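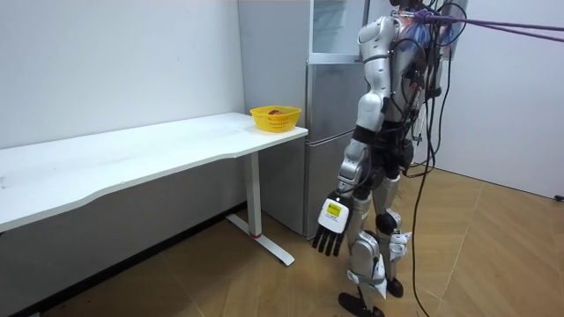 The Left Door

Print | E-mail this story

Yannick Pichon drove 368 miles for a door. Driver's side, Picard coupe, the short-run one. Nobody had them. Bercombe didn't, the yard in Skuscombe laughed and hung up.

Then Anatole Pons called. Raspy voice, bad line.

"I got one. Green. You want it or not?"

He wanted it.

Rain the whole way. Coffee, gas, more coffee. He pulled in at dusk and the old man was already at the gate with a flashlight, no hello, just walking. Rows of fenders. Hoods stacked like plates. A Nillari wagon with a tree growing thru the floor.

"There."

Green, like he said. Glass still in it. Yannick ran his thumb along the bottom edge, feeling for rot. Nothing. Then the inside panel - a sticker, a cartoon duck, half peeled.

He knew that duck. Seven years old, back of his hand sticky, his father yelling about the vinyl.
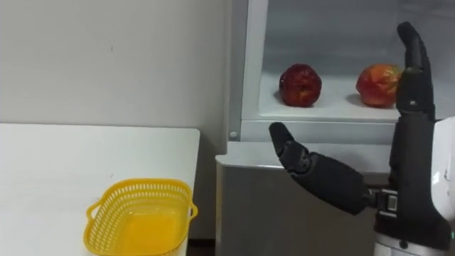
"Where'd you get this?"

"Guy sold me the car in November. Years back. Cried a little, tryed to hide it."

"What'd you pay him?"

"Not enough." Pons clicked the flashlight off, then on again. "Ninety-three bucks for the door. Take the duck."

Yannick counted out a hundred - didn't wait for change.

We use cookies to improve your visit. Accept | Settings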